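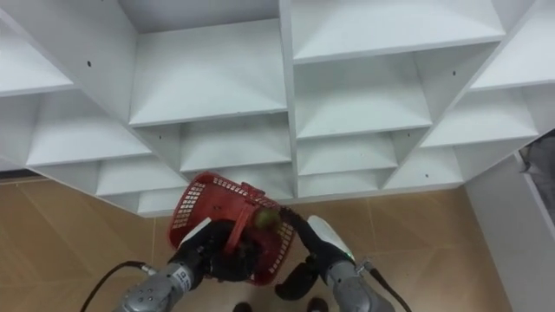 Issue 12, page 9

Home News What's On Letters Small Ads Contact

Shelves in at Bekano, doors open July

3 min read

June 16, 2022

Bekano, the swap shop for wool, fabric and craft odds and ends, has its shelving up in the new unit on Dunmore Parade. Opening is set for the first week of July. Still plenty to do before then.

The big white unit is the first thing to go in and the one everything else has been waiting on. Flat white boards, square corners, box compartments set in staggered rows right down to the floor. It stands straight on the light tan tiles, which are staying. There was talk of laying carpet over them. Dropped, on cost, and because anyone who has tried to get glitter out of a carpet knows how that goes.

Readers will remember the old place behind the station in Skostwood. One room, no window to speak of, stock in bin bags up one wall. If you wanted buttons you asked and then you waited. Regulars got good at guessing which bag. The lease there ran out in spring and the shop has been trading from a market table since, fair weather only, with most of the stock in a garage in Lendlow.

The Dunmore Parade unit used to be a dry cleaner's. Counter has gone, and the rail. Plumbing stays for now at the back, so there will be a sink, which the dyeing group is very pleased about.

The shelving came second hand. A shoe shop in Lendlow was closing down and wanted it gone by the end of the week, buyer collects. Bekano paid £100 for the lot plus the hire of a van. It came over in 2 trips and went up across a weekend, mostly with the right screws. There are small dark holes here and there in the white panels, and people have asked whether they'll be filled. They won't. The shop wants to be able to move things about once it sees what people actualy come in for.

Plan for who goes where, as it stands this week. Wool at the top, by weight of yarn and not by colour, after what we are told was a long discussion. Fabric in the wide compartments, folded flat. Paper and card in the middle where it can be seen. The low cubbies near the floor are for the heavy stuff, tins and jars and the like, plus a children's corner with remnants they can go through without asking. Labels to follow. A label maker would be a welcome donation.

Knitting needles and anything sharp will be kept behind the till. Please don't leave them on the shelves, even if that's where you found room.

How the swap works is not changing. Bring a bag of something usable, get a token, take a bag of something else. No token, then it's by weight, and the price per bag goes up a bit in July to help with the rent. Exact figure not fixed when we went to press. Anyone already holding old tokens from the station shop can use them at the new place, they don't run out.

What they want: cotton lengths of a metre or more, full balls of wool, zips, embroidery thread, unused card, working scissors, picture frames with the glass in. What they don't want: old curtains with the linings still on, part used paint, foam, pillows, patterns with bits missing. The shop had a lot of pillows last time. Please, no pillows.

Drop offs start the week before opening, mornings only, at the front door. Parking is short stay on the parade and the traffic warden does come round. There's a longer stay car park behind the bakery, a couple of minutes on foot. Step free at the front. The back door has a step and is for deliveries.

Not everybody on the parade is happy. One trader told us the last thing the street needed was more cardboard boxes out on the pavement, and asked who would be clearing up. Bekano says all drop offs will be taken inside straight away and that the rear yard has its own bins. We'll see how that goes. Others we spoke to were glad to have the lights on in there again after so long. The café has already offered its back table for the Tuesday-style knit and natter, day to be agreed as the old one clashes with the quiz.

Still to do at the shop: sign over the door, till, blinds, a second coat on the back wall, and some way of fixing the front window display that doesn't involve tape. The landlord is seeing to the lock. Heating has been left until autumn.

Classes will come later. Mending first, probably, then a beginners' crochet course if there is enough interest. There's a sheet to sign at the market table. About 12 names on it when we looked, most of them for mending. Nothing to pay up front.

Market table carries on as normal until the move is finished, usual pitch, by the fish van. After that it stops. If you have stock on loan from the garage at Lendlow, sample books espcially, it needs to come back before the end of the month so it can go over with the rest.

Opening hours will be up on the shop door and in our next issue. Coffee and biscuits on the first morning. Bring a bag.

More news: Footbridge work put back again / Allotment water to be switched off overnight / Skostwood fun run route

Contact the newsdesk | Advertise | © 2022 Skostwood and Dunmore News | Back to top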